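Quick one before lunch. Been meaning to write up the Cliseten kit since June and kept putting it off. It's the two-arm starter package from Stivaleo – arms, grippers, the small close-up cameras, software, plus a support plan I haven't needed much yet. We're on the trial license, 8 weeks.

Paper is my test for everything. Cheap, fussy, shows every mistake.

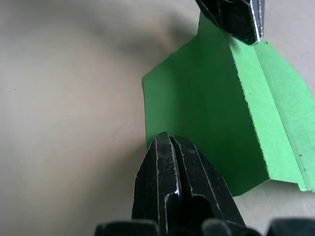
**Category: Hardware / Grippers**

Fingers first. Black, narrow at the tip, good for getting at an edge. They scuff though. Silver showing through on the edges and scratches all over. Doesn't bother me, might bother you if you're demoing to customers. Spare pair is $433, wich is a lot for fingers.

Grip on thin stuff is decent. Squeeze setting goes from 0 to 1,000 and I live down at the bottom of it. Anything higher and the green sheets get chewed up. Default is way too high for paper, change it first thing.

Second complaint – the manual. Two pages on the grippers, one of them is a parts list. Chathurika Sivakumar ended up writing our own setup notes and they're better.

Then folding with both arms. One side holds, other side works the crease. This is the part I'd pay for. Timing between left and right is good out of the box, no fiddling with config files like on the Mernico we tried before. Getting the tips this close to each other used to scare me.

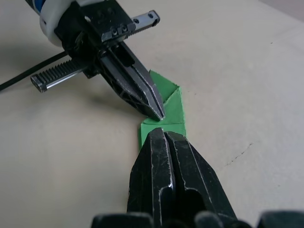
*Both grippers in on the folded green sheet.*

Software is ok. Slow to open, fine after that. It saves every run by number – we're at 934 now – and the search only takes the exact number, no names, no notes. Please fix. Halima Sani emailed support with that and got a reply the same afternoon, so points for that.

Cables. Give them slack, then check them again. They drape where you dont want them, right over the work if you're not paying attention. I'd like clips in the box at this price.

Space: you need a bigger table than you think. Both arms come in from the front and need room in the middle, and our odds and ends have all migrated to the back by the window.

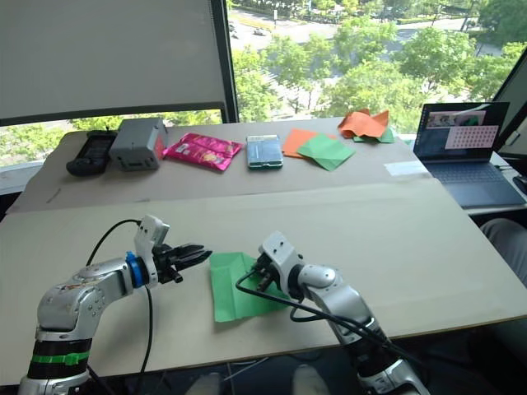 **Sivakumar Workshop – Bench Automation Team**

Would I buy it? Probably yes, for two-handed work on light stuff. For plain pick and place it's too much money, get one arm. Still want to try thicker card and maybe fabric before the trial runs out. Will post the settings file when I've cleaned it up.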